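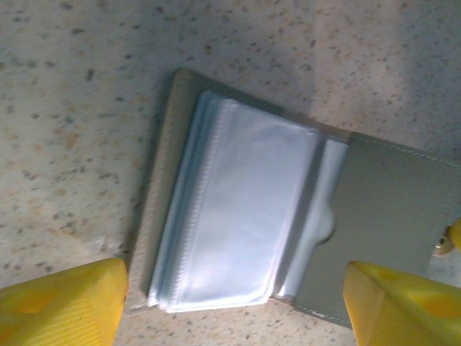

Re: [wandham-index] Duplicate entries and the second pass

Thanks for the replies on this. I have read them all and will try to answer in one go.

The main run is 2,243 cards. Of those, 1,225 have been typed up and checked against the register. The rest are typed but unchecked, so please don't quote from them yet if someone writes in asking for a date.

There are 37 entries that look like duplicates. Most come from the two spellings problem, where the same burial was carded once under the name in the register and again under the name on the stone. I don't want these deleted. Keep both cards, put the register spelling in the main name column, and put the other one in the notes column with the word "stone" after it. Arkico will find either when you search, provided the notes column is ticked in the search settings. It is off by default.

A few of the 37 are real people with the same name who died within a year or two of each other. The plot number settles it in every case I have looked at so far. If there is no plot number on either card, leave the pair alone and send me the two card numbers.

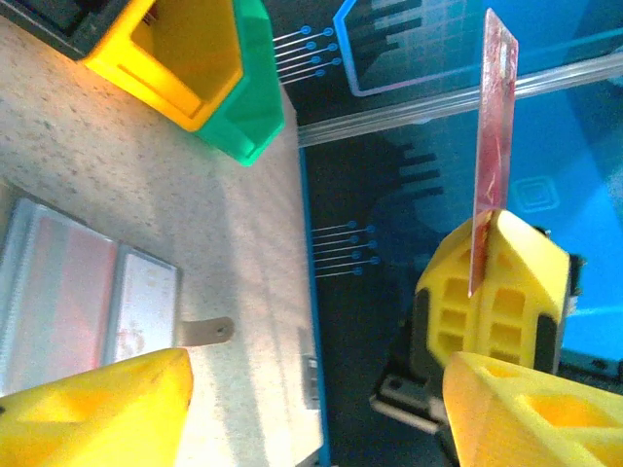 Dates before 1752 are still causing trouble. Type the year exactly as it is on the card, even if it is written double, as in 1731/2. Do not convert it. If the card gives one year only and the month falls between 1 January and 24 March, add "OS?" in the notes column and move on. We can sort those out together later on.

Abbreviated forenames should be typed as they stand: Wm, Jno, Thos, Eliz. I know the old instructions said to expand them. That was a mistake, as Jno was being turned into Jonathan on some sheets and John on others. If you have already expanded a batch, tell me the card numbers and I will put them back from the scans.

The Makhubela cards are separate. They cover the new cemetery only, 1,022 of them, and they were written out much later in a much better hand. They have their own prefix (M) and should not be merged with the main run, even where a husband is in one and a wife in the other. Use the "see also" column for that.
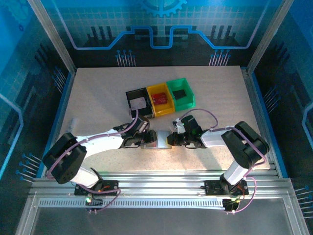

Black, yellow and green bins at the back of the table.

On scans, Fastelex sent the second disc in January and it is readable apart from one folder, which opens but shows nothing. I have asked for it again. The missing folder is surnames Ha to He, so if that is your section please carry on with whatever comes next and come back to it.

File names on the new disc start with the drawer letter and then the card number. On the first disc it was the other way round. I am not going to rename them. The lookup sheet gives both.

If you can't read a word, type what you can and use square brackets for the rest. Please don't guess at trades. We had a "cordwainer" last time that is plainly "carrier" on the scan.

The earlier message is copied below for anyone who missed it. 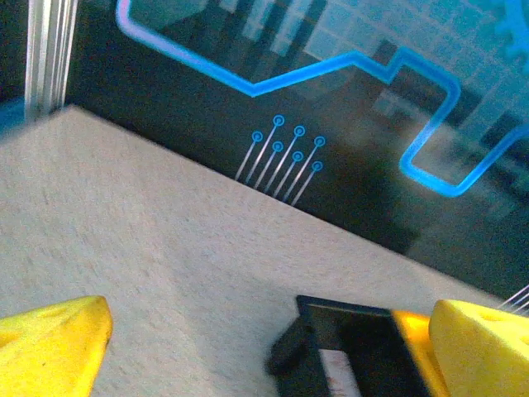 A list member wrote in April 2020:

> Could somebody tell me what we are meant to do with infants who
> have no forename on the card? I have been typing "Infant" but the
> sheet I was sent for comparison has "Unnamed" in some rows and
> a blank in others. Also, do we keep "son of" and "dau of" in the
> name column, or does that go in notes?

"Infant" in the forename column, please, and parents in notes.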